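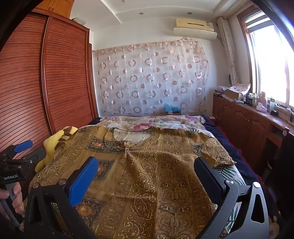
4.2 Flat surfaces and the laying-out stage

Figure 3. Short-sleeved patterned top laid out on a bed, neckline towards the head of the bed, right sleeve partly folded over on itself.

Most folding in the home does not begin with a fold. It begins with laying out, and laying out needs a surface. In the Ruklow households the surface was nearly always the bed. Tables came a poor second (too small, or with breakfast still on them), ironing boards hardly at all. Of the 2,511 garment episodes logged, 1,850 took place on a bed, and we treat the bed as the default from here on.

The bed is not neutral, though. Sheets slip, mattresses give under the hand, and other bedding has to go somewhere. Figure 3 is typical on this last point: a dark navy blanket bunched along the right side, top laid in the space left over. Respondents rarely cleared the whole bed. They cleared enough. We call this the working patch, following Savolainen, and its size seems to matter more than the size of the bed itself. A double bed with a heap of blankets on it can offer less room than a tidy single.

Pattern on pattern. We had not planned to look at this but it kept coming up in the interviews. The top in Figure 3 is mustard gold and brown, dense paisley and floral scrollwork in vertical bands, and the sheet at the head of the bed is printed with roses. Colour keeps the two apart well enough. Where garment and sheet were close in colour as well, people reported feeling for the hem with thier fingers instead of looking for it. Several said they kept a plain sheet on for laundry day. One turned the duvet over to the white side.

Print also gives a false sense of symmetry. The vertical bands are a help, a ready-made line to fold along. The two square medallions are less so: one sits on the upper left of the garment, the other lower down on its left side, and a folder who lines up by motif will be led astray. Better to go by neckline and side seams. Pikitz makes the same point for striped shirts, where the stripe is not always true to the seam.

Sleeves. Short sleeves are quick but they turn back on themselves easily. The right sleeve in Figure 3 shows the fault in mild form – folded slightly over, edge lifting. Left alone, a turn like this goes into the finished fold as a hard crease or a lump at the shoulder. In our coding a sleeve counts as "open" only if the full edge lies flat, so this one is coded "part turned". Coders disagreed on 17 sleeves, all of them short, and these were settled by a second look at the still.

Creases in the body were coded seperately. We distinguish wrinkles (shallow, no direction) from standing folds (a line that can be followed by eye). The figure has both in the same area, light wrinkling near the centre and a vertical fold running down from the neckline. Standing folds near the centre line were mostly left as they were, respondents saying they were going to fold there anyway. Reasonable, if the line really is central. Often a thumb's width out, by our measure, and then there are two creases to iron.

Other things on and near the bed. Plush toys, chargers, books, a cat in two homes. We logged these as "residents" if they stayed put through the task. The yellow plush toy at the left of the bed in Figure 3, leaning against the wardrobe, is outside the working patch and so not counted as an obstruction. Flallar would count it, on the grounds that anything within arm's reach may be knocked or moved. We tried both rules on a subset of 2,000 episodes and the ordering of households did not change, so the simpler rule is kept.

Time spent laying out is taken up in 4.3, together with the question of stacking.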